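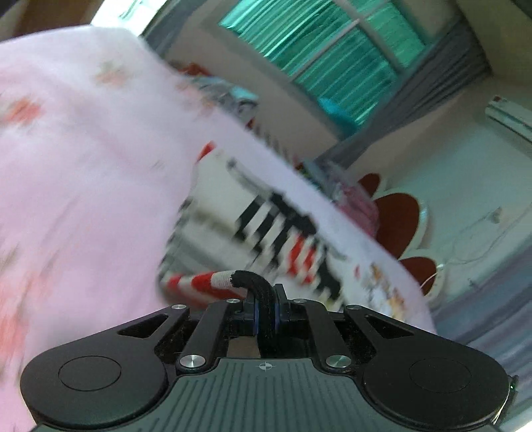 缶切り

ヘンクが店のシャッターを半分下ろしたところへ、ハイス・デ・グラーフが入ってきた。手に紙袋を提げている。中身は缶切りだった。

「返品したい」とハイスは言った。

「うちで買ったものか」

「プリンスだ。あんたが勧めた」

ヘンク・ファン・レーウェンは眼鏡をかけて、缶切りを明かりの下に持っていった。プリンスの手回し式で、柄は黒い。刃の根元に白っぽい粉がついている。歯車を回すと途中で引っかかった。

「食洗機に入れたな」

「妻が入れた。いや、おれかもしれない」

ドルンドンモントの町で台所道具を売る店は、もうここしかない。メルティッツの工場が閉まってから商店街の店が次々にやめ、金物屋も去年の七月に看板を下ろした。ヘンクはそこの在庫を棚ごと引き取った。缶切りはその中に十三個あり、残りは四個になっている。

「電動のはあるか」

「ヴェディコのが一つある。缶を差してレバーを下ろすだけだ。ふちの外側を切る型だから、ふたで指を切ることもない」

「いくらだ」

ヘンクが値段を言うと、ハイスは黙って棚の鍋を見た。

「何の缶を開けるんだ」とヘンクは聞いた。

「豆だ。トマトもある。母の家の地下から出てきた」

ハイスの母親は冬に亡くなっていた。葬式にはヘンクも行った。地下の棚には缶詰が天井まで積んであったという。ラベルの剥がれたものも多く、開けてみるまで中身がわからない。夫婦で毎晩二つずつ開けて、それを夕食にしているのだとハイスは言った。

「膨らんでるのは捨てろよ」

「捨ててる。昨日は洋梨だった。その前はニシンだ」

「洋梨とニシンか」

「別の日だ」

ヘンクは引き出しから細いブラシと食用油の小瓶を出した。歯車のあいだの汚れを掻き出し、油を一滴落として布で拭く。もう一度回すと、今度は引っかからなかった。刃は少し欠けていたが、まだ使える。

「手で洗って、すぐ拭く。七年はもつ」

「母のは四十年もった」

「それは物が違う。どこにある」

「引き出しに入ったままだ。錆びてるし、使い方がわからない。てこみたいな形のやつだ」

「持ってこい。見てやる」

ハイスは缶切りを紙袋に戻した。財布を出しかけたので、ヘンクは手を振った。ハイスは上着のポケットから缶を一つ出して、レジの横に置いた。ラベルはない。底に薄れた鉛筆の線が残っていたが、字としては読めなかった。

「礼だ。膨らんではいない」

シャッターをくぐってハイスが帰ると、ヘンクは帳簿をつけ、床を掃いた。それから缶を耳元で振ってみた。重い音がした。店の奥に皿とフォークを出し、売り物のプリンスを一つ箱から出して、ふちに刃をかけた。

中は杏だった。ヘンクは立ったまま半分食べ、残りをガラスの器に移して冷蔵庫に入れた。缶切りを洗って拭き、値札に「見本」と書いて棚に戻した。

コメント(4件)

ゆずこしょう
杏でよかったです。ニシンかと思って読んでました。

kanamono_oyaji
外ぶちを切る型は歯車が減ると空回りします。手回しのほうが長持ちするというのは同感。

まり
うちの祖母の棚もこんな感じでした。てこ式の缶切り、私も使えません。続きはありますか?

ゆずこしょう
>まりさん 左手で缶を回しながら少しずつ進めるんですよ。慣れれば早いです。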